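The Dravell came on a 30-day trial, and the woman who had signed for it kept a notebook. She ran a small laundry in Leltbridge, behind the bus garage, and socks were the part of the work she hated.

On the first morning she put up a rod, hung a clip hanger from it and laid some socks on the table. Then she pulled up a stool. The two arms took their time. She wrote down "slow" and underlined it.

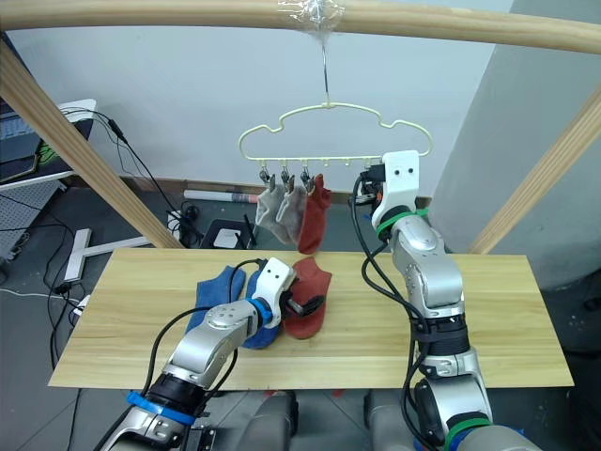 Chukwu told her that slow was fine. A machine could be slow all night, and the Uritz he had rented before it was fast and dropped every second sock. Had she read the service contract? He would start there.

She had read it. It was 62 pages long and covered two visits a year, one of them in July. Grip pads were extra.

She went back to the stool with her coffee and watched the next one go up. 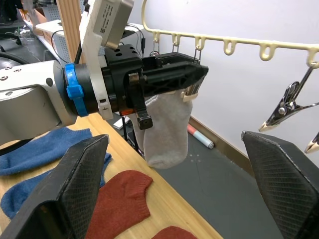 By noon she had stopped writing down times and started writing questions. Who would she call at night? What did a new set of pads cost after the first 4 months?

She phoned the sales office and waited 20 minutes – long enough to fold a load of towels by hand. The man who picked up said he would email her a price list.

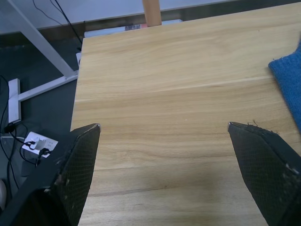
The list came before closing. She printed it, put it inside the notebook and turned off the lights in the front room. Then she went to see what was left in the dryers.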